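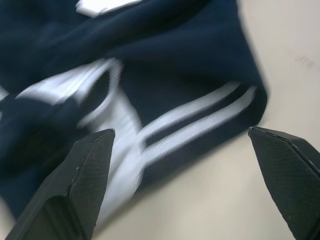

Laundry practice at Garbridge: one striped navy garment, two open fingers.

Share (40) | Comments (2)
Print this story | E-mail to a friend

GARBRIDGE, 26th September. Anyone who has raised a teenager knows how hard it is to teach folding. Gilberto Ticona has raised two, and he says the arms at our Garbridge site are the better listeners, though they need more repetition and can't be bribed.

The idea behind the Rurkeo project is simple enough to explain at a barbecue. A person works the arms by remote control, picks up the clothes, spreads them, folds them, and the whole business is recorded. Do that often enough and the software starts to have opinions of its own about sleeves. "Often enough" stood at 3,977 recorded attempts when this issue closed. Gilberto has driven a good share of them and now folds his own shirts at home in slow motion, according to his wife.
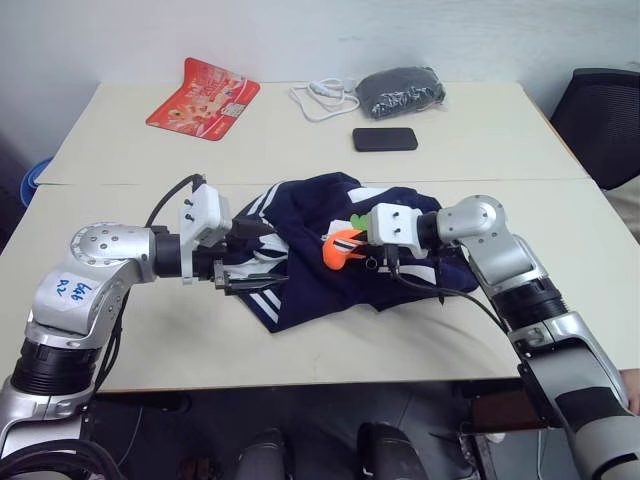

Stripes are popular with the drivers, who can tell at a glance which way a sleeve has twisted. Dark cloth is less popular. A navy fold on top of another navy fold looks like one big navy nothing on the monitor, and you find out which layer you pinched when the wrong end of the garment comes up to meet you.

Miloslav Vlček, who came over from the Vistummont office in April to run training for new drivers, has a rule that beginners must mess up the clothes themselves before each attempt. Left to their own devices they put everything down nearly folded. He calls this cheating. They call it tidiness.

His sign-up sheet for the next driving class has 91 names on it, a remarkable number for a chore most of us leave on the chair in the bedroom. Towels are next, then fitted sheets, for which the Tamayo team has already sent its condolences.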